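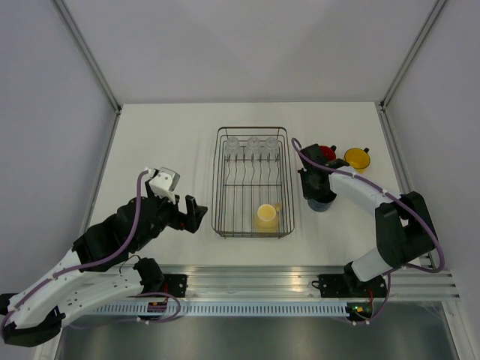 A student in last term's group asked whether cups and mugs should go into the rack upside down or on their sides, and whether the order matters at all. Both questions come up each February, so they are answered first this time.

Unit 2: Loading a Dish Rack

Upside down is the rule for anything with a flat rim. Lean the cup slightly against a divider so air can get under it. A cup set flat on a solid tray traps moisture and will smell by the next day. On its side is acceptable for tall, narrow cups that tip over.

Order matters when the rack is small. Start with the pieces that need the most support and work toward the ones that stand by themselves.

Wire dividers
The upright wires are meant for plates. Cups can go along the back or front edge, outside the dividers, which leaves the middle open. Mugs take up more room than their rims suggest. Turn all handles the same way.

Clear plastic
Clear plastic cups are light and easy to miss against a white counter. Keep them together in one row. Do not stack them while wet, as they stick and the inner one does not dry.

Colored cups
In the Uten kitchen, colored cups are assigned by table and go back to the shelf by color. Keep any cup that is waiting for a place to one side of the rack, away from the counter edge.

Wire or plastic racks
Coated wire drains well but chips at the joints. Check the feet for rust. Plastic racks hold water in the corners and need wiping out. The Cinum kitchen has both kinds, and you will use each one.

Practice
Work in pairs. Load one rack with mixed cups and plates, leave it for 30 minutes, then check the inside of each piece with a dry paper towel. Write down which ones are still wet and where they stood. Reload the rack with those pieces moved and repeat.

Bring your notes to the next session. The reading is the Hong handout, section on air drying. The Flaster sheet on towels is optional.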